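Speaker notes - "Letters in the biscuit tin: finding our wartime families"
Local history evening, 11/11/23
14 shares
3 comments

Good evening, everyone, and thank you for coming out on such a night. (Wait for the chairs to settle. Check the back row can hear.)

I want to start with the tin, because that is where it started for me. My grandmother kept her brother's wartime letters in a biscuit tin on top of the wardrobe, and as children we were never allowed to touch it, so naturally we thought it was full of biscuits. When it came to me I counted 90 letters, most of them in pencil, and I'm ashamed to say I put the lid back on and left it for five years.

He was a stretcher bearer. He hardly ever mentions it! He writes about socks, and the tea, and whether the dog is behaving, and then in the middle of a page about the dog there will be one line about a long night and a bad road, and off he goes again to the subject of socks. (Read the May letter here - slowly, and don't skip the bit about the marmalade.) 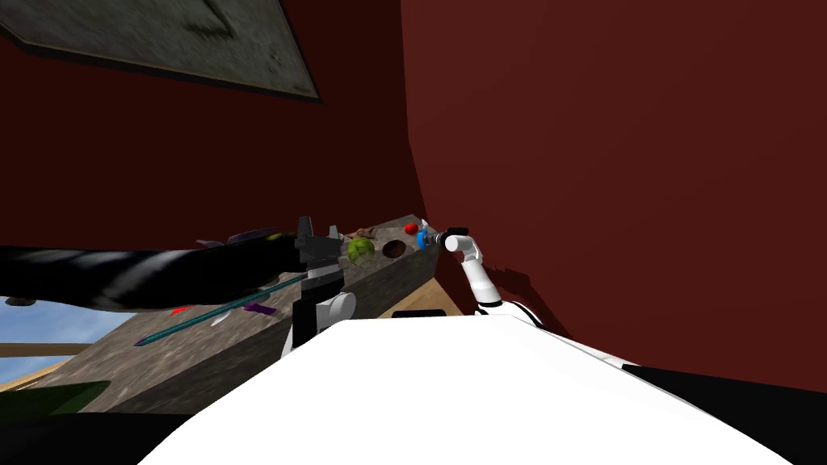
Now, I know a good many of you have a tin of your own, or a drawer, or a carrier bag in the loft, so let me tell you how I went about it. I began by putting them in order of date, which sounds simple until you meet a man who writes "Tuesday, I think" at the top of every page. The envelopes helped where we still had them. Please don't throw away the envelopes.

After that I typed them up, spelling mistakes and all, and put them on Dotgate, the family letters site that our group uses. Within two weeks I had a message from a lady whose father had served in the same ambulance section. She had a medal certificate with a name on it that my great-uncle mentions three times, and she had never known who the man was to her father. They had shared a tent. (Pause. Have a drink of water.)

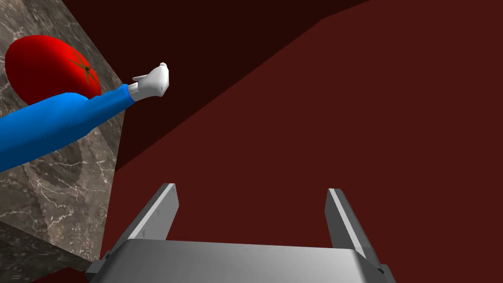

That brings me to the medals, and I'll try not to go on too long, as I can already smell the tea urn. Plenty of families never had what they were due. People moved house, or the forms went astray, or a widow simply couldn't face the post. My great-uncle's were never claimed at all. I wrote off for them with a copy of his discharge paper and two of the letters, and it was a slow business - be patient, keep copies, and ring up if you hear nothing.

(If time: the story of the wrong greatcoat. If short of time, go straight to questions.)

I've brought the tin with me and it's on the side table. You're very welcome to read the typed copies, and there are pencils for anyone who wants to leave me a surname to look out for.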